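Faltance Fund – Grantee Progress Report
Skuseck Parish, Worship Space and Liturgy Renewal
Reporting period: spring to August
Submitted by Aoi Higuchi, project lead

4 min read

Where we are

The grant covers two pieces of work: moving the altar platform forward so that it can be reached without steps, and training lay people to lead evening prayer when no priest is available. The platform is finished. The training is behind the schedule we gave you, and the reasons are set out below.

The platform

Kinoshita Joinery completed the new platform in June. It sits at floor level on the north side, with a short ramp to the south where the old tiles could not be lifted. The font stayed where it was. Our first plan had it near the west door, but the heating pipe runs under that spot and the diocese would not approve the change.

We removed four pews and stored them in the Brullach hall. Two have gone to the chapel there on permanent loan. Parishioners who had sat in the front rows for years were asked where they wanted to move before any work began, and we would advise other parishes to do the same. The conversations took most of Lent.

The sound system still needs adjusting. Readers can be heard well in the nave but not in the side aisle, and a second visit from the installer is booked for next month.

Lay leader training

We planned for 20 people and enrolled 14. Nine have finished the course and are licensed to lead evening prayer. The others missed sessions over the summer and will join the next group.

Evening prayer is now said on every weekday at 5:30 p.m. Before the grant it was said only when the rector was free. Attendance is small but steady. The service booklets were too long in their first printing, and leaders skipped pages in different places, so we cut them down and set the psalms in larger type. The new version is in use at both Skuseck and Brullach.

One request came up several times in the feedback: more silence after the readings. We have added it to the booklet as a printed instruction – leaders were nervous about stopping without one.

Spending

The joinery came in on budget. Printing went over because of the second version of the booklet, and we covered the difference from parish funds. We have spent 50 percent of the training line and ask to carry the rest into the next period.

Hospitality after evening prayer is paid for by the parish and is not charged to the grant.

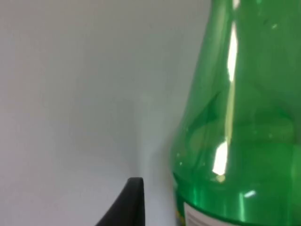
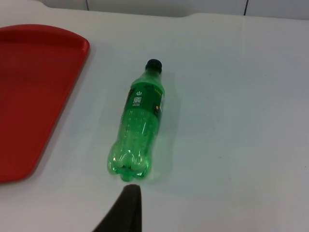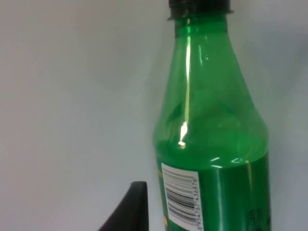
Green plastic bottle, three views.

Next period

– Second training group, starting in the fall
– Sound system visit and a test with readers in the side aisle
– Repair of the tiles beside the ramp
– A shared Advent service with Brullach, led by the newly licensed leaders

We would welcome a visit from the Fund at any evening prayer. Please let the parish office know the day before so that the side door can be left open.

Recent reports
Brullach Chapel: Roof and Bell Frame
Choir Library Cataloging, Final Report
Training Readers in Small Parishes
Faltance Fund: Guidance for Grantees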